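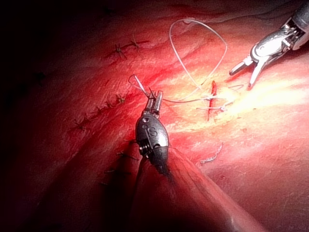
Needle driver over red tissue, jaws slightly parted, S on the housing.

Search notebook Enter keywords Go

September 25, 2025

Knot security, coated vs. uncoated thread

Went back over the Piledley leaflet before starting. It says their coated thread "holds like uncoated" with the same number of throws. The footnote points to a test of 2,000 knots, but doesn't say who tied them, how long the ears were cut, or what counted as a slip. I don't buy it yet. A coating that makes thread run smoothly through tissue ought to make it run smoothly through itself too.

Finished the last of our 118 pulls this morning. Same gauge, same bench, tied over the steel rod, soaked in saline overnight. Half the tying was mine and half was Keegan Campbell's. The coated thread slipped more often at 2 throws. At 3 throws I can't tell the two apart.

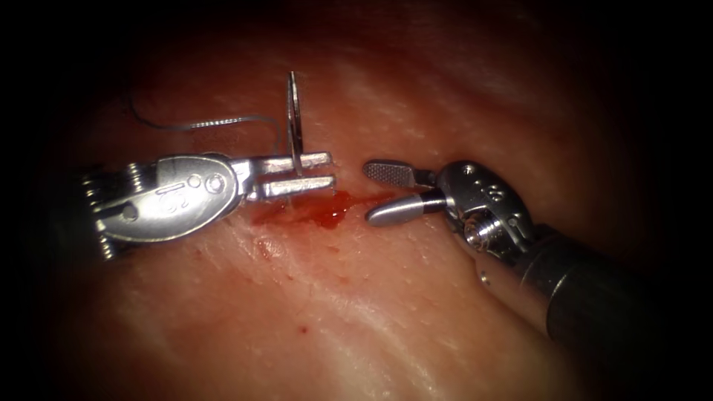
Before anyone gets excited, the rod bothers me. Steel doesn't give. A knot on a rigid rod gets snugged down against something that pushes back evenly, and anything soft will let the first throw relax while you're making the second. Keegan thinks the foam sleeve from Drikberg would fix this. Maybe. Foam has its own ideas about friction and I'd want to see plain pulls on it first.

Also, Keegan's knots beat mine on both threads. That gap is wider than the gap between the coatings, so what have we been measuring? 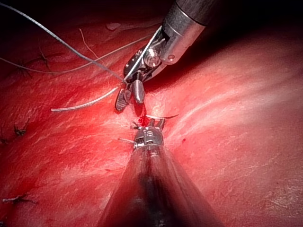 Checked the load cell against the brass weights again. Fine at the low end, reads a bit high at the top. Utia swears the cell is linear over the full range. Their certificate was done on a different mount, so I've written our own correction on the inside of the cabinet door. Please use it and don't "improve" it.

Saline batch from Caron had no mixing date on the label. Threw it out and made fresh. Pulls done with that batch are marked with a C in the margin – leave them in for now, but don't average them with the rest.

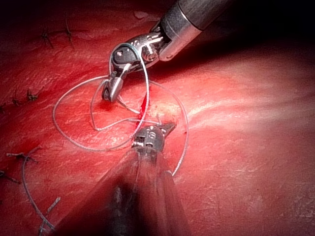

To do in October: swap tiers halfway through each spool, cut all ears to the same length with the jig, and have whoever runs the puller not know which thread is loaded. Write down the slip rule before the first pull this time. Asked Piledley for the raw numbers behind the footnote. Got a brochure.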